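Nakville Technical College
Student Robotics Project: Hand-Held Gripper Manipulation
Session Safety and Equipment Inspection Checklist

Period covered: April
Session inspected: Friday, afternoon block
Inspector: Parveen Fakir, Laboratory Safety
Project supervisor: Maximiliano Toledo
Location: Upper level, Procházka Building

Ratings: S (satisfactory), A (action required), N/A (not applicable). A comment is required for every item rated A. Comments on other items are at the inspector's discretion.

Section 1. Documents and training

1.1 Current risk assessment available at the work area. S
1.2 All student operators have signed the project safety agreement. A
Comment: Two signatures missing. Both students joined the project after the start of the term. They may observe but may not operate a gripper until the agreement is signed and returned to Mr. Toledo.
1.3 Operators have completed the introductory session on hand-held tools. S
1.4 Emergency contact sheet posted. S
Comment: The sheet still lists last year's extension for the front desk. Replace it at the next printing.

Section 2. Hand-held grippers

2.1 Housing free of cracks and sharp edges. S
2.2 Fingers secure, with no side play when closed by hand. A
Comment: Unit 5 has slight play at the left finger mount. Removed from use and tagged. The unit is to be refitted and inspected again before it is returned to the cabinet.
2.3 Finger surfaces clean and free of residue. S
2.4 Trigger returns fully when released. S
Comment: Tested 10 times on each unit presented.
2.5 Units numbered and entered in the equipment log. S
2.6 Spare finger pads stored in a closed container. S

Section 3. Power and charging

3.1 Batteries show no swelling or damage. S
3.2 Charging takes place only at the assigned station. A
Comment: One Saltiler battery pack was charging on a windowsill, out of view of the operators. It was moved during the inspection. Students were reminded that charging packs must remain in sight of a trained operator.
3.3 Chargers match the battery type. S
3.4 Cables routed clear of walkways. S
3.5 Mains-powered equipment carries a current test label. N/A

Section 4. Work surface and task objects

4.1 Table stable and level. S
4.2 Glass and ceramic items checked for chips before handling. S
Comment: The check is done by the operator and initialed on the session sheet. Initials were present for every task set that afternoon.
4.3 Operators agree aloud on who moves first when two grippers are used at one table. A
Comment: Practice varies between teams. The supervisor is to add a spoken start to the written procedure.
4.4 Breakable items are lifted over the table surface only. S
Comment: Particular care is required with the glass cup, the white mug and the vase of flowers. The upper level has an open railing, and no object may be carried in a gripper beyond the table.

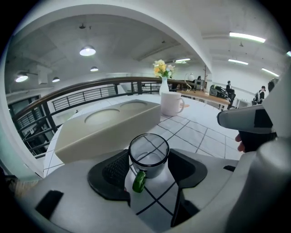
4.5 Broom, pan and cut-resistant gloves available for breakage. S
4.6 Drinks for personal use kept off the work table. S

Section 5. Area and access

5.1 Route to the stairs clear. S
5.2 Lighting adequate for close work. S
5.3 Personal bags stored away from the operators' feet. S
5.4 First aid kit complete and in date. A
Comment: Adhesive dressings low. Restock.

Follow-up

Items 1.2, 2.2, 4.3 and 5.4 remain open. Item 3.2 was corrected on the spot and will be checked again at the next inspection. The supervisor is to confirm completion in writing to Laboratory Safety.

Inspected by: P. Fakir
Received by: M. Toledo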